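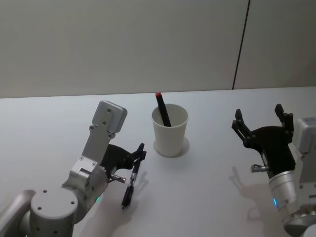 Permanentmarker geht nicht mehr von der weißen Tischplatte ab

Forum > Haushalt und Reinigung > Flecken
Gestellt von birkenrinde, 11/17/22
2464 Aufrufe, 3 Antworten

Hallo zusammen,

ich habe im August einen gebrauchten Schreibtisch mit weißer Platte übernommen. Beim Beschriften von Umzugskartons ist schwarzer Permanentmarker durch das Papier gegangen, und jetzt sind mehrere Striche auf der Platte, der längste ungefähr so lang wie ein Bleistift. Gemerkt habe ich es erst beim Auspacken, die Farbe saß also schon ein paar Wochen.

Versucht habe ich bisher:
Spülmittel und warmes Wasser, kein Effekt.
Glasreiniger, der Lappen wurde leicht grau, der Strich blieb.
Zahnpasta, hat etwas gebracht, aber die Stelle glänzt jetzt anders als der Rest.

Aus welchem Material die Platte ist, weiß ich nicht genau. Die Vorbesitzerin meinte, der Tisch sei von Travitz, Modell Irngate, und die Unterlagen seien weg. Unten ist ein Aufkleber mit der Nummer 3675, damit finde ich im Netz aber nichts. Die Oberfläche ist glatt und ohne Maserung, die Kante ist angeklebt und an einer Ecke etwas lose. Im Baumarkt wurde mir Aceton empfohlen. Da bin ich vorsichtig, weil ich damit schon einmal ein lackiertes Regal ruiniert habe.

Kann ich Aceton nehmen? Und bekommt man die glänzende Stelle von der Zahnpasta wieder matt?

Danke schon mal
birkenrinde

Kosmas Manolakis
Mitglied, 1159 Beiträge

Bevor du irgendwas Stärkeres nimmst, musst du wissen, ob die Platte lackiert oder beschichtet ist. Eine angeklebte Kante spricht eher für eine beschichtete Spanplatte, sicher ist das aber nicht, es gibt auch lackierte Platten mit Kante. Schau auf die Unterseite und in die Bohrlöcher für die Beine. Wenn du dort Späne siehst und obendrauf eine dünne, gleichmäßige weiße Schicht, ist es ziemlich wahrscheinlich eine Melaminbeschichtung. Lack ist an den Rändern der Bohrungen oft ungleichmäßig oder leicht abgeplatzt.

Probieren würde ich in dieser Reihenfolge:

Zuerst Isopropanol aus der Apotheke, 70 Prozent oder mehr. Ein weißes Baumwolltuch anfeuchten, auf den Strich legen, eine halbe Minute warten, dann vom Rand zur Mitte wischen. Immer eine frische Stelle vom Tuch nehmen, sonst verteilst du die Farbe. Das kann fünf oder sechs Durchgänge brauchen.

Wenn das nicht reicht, den Strich mit einem Whiteboardmarker übermalen und gleich wieder abwischen. Das Lösungsmittel darin löst die alte Farbe an. Vorher an einer verdeckten Stelle testen, auf rauen Oberflächen kann die neue Farbe nämlich auch hängen bleiben.

Aceton nur auf Melamin, nur kurz, und von der Kante fernhalten. Der Kleber weicht auf, und bei dir ist eine Ecke ohnehin schon lose. Viele Kantenbänder sind aus Kunststoff und werden davon stumpf. Auf Lack lass es ganz.

In jedem Fall Fenster auf, keine Kerze in der Nähe, und danach mit klarem Wasser nachwischen.

Die glänzende Stelle ist leider poliert, Zahnpasta ist ein feines Schleifmittel. Richtig rückgängig machen kann man das nicht. Mit der weichen Seite eines Schmutzradierers kannst du die Übergänge etwas angleichen, aber nimm wenig Druck und hör auf, sobald es gleichmäßiger aussieht.

lotte_im_norden
Mitglied, 292 Beiträge

Haarspray! Hat bei uns am Küchentisch geholfen. Draufsprühen, kurz warten, abwischen. Das von Pruneo ging gut, ein teureres vorher gar nicht. Klebt danach etwas, also mit Spüli drüber.

Sonst Schreibunterlage drauf und fertig.

werkbank77
Mitglied

Haarspray funktioniert nur, wenn genug Alkohol drin ist, und das ist bei vielen Sorten heute weniger als früher. Dann kann man gleich Isopropanol nehmen, wie oben beschrieben, und spart sich das Kleben.

Ergänzung zur Kante: die lose Ecke vorher wieder ankleben. Wenn Flüssigkeit drunterläuft, quillt die Spanplatte auf, und das geht nicht mehr zurück. Bei Schmelzkleberkante reicht oft das Bügeleisen auf mittlerer Stufe mit einem Stück Backpapier dazwischen, danach mit einem Holzklotz andrücken, bis es kalt ist. Wenn kein Kleber mehr dran ist, Kontaktkleber nehmen, ich habe den von Gallardo da. Dünn auf beide Seiten, ablüften lassen wie auf der Tube angegeben, fest andrücken. Einen Tag stehen lassen, dann erst mit den Flecken anfangen.

Kommentar von birkenrinde

Danke euch. In den Bohrlöchern sieht man Späne und oben eine dünne weiße Schicht, also wohl Melamin. Die Ecke habe ich gebügelt, sie hält. Mit Isopropanol sind die kurzen Striche nach vier Durchgängen weg. Vom langen sieht man noch einen grauen Schatten, wenn das Licht von der Seite kommt. Den Whiteboardmarker probiere ich am Wochenende, Aceton lasse ich erst mal im Schrank.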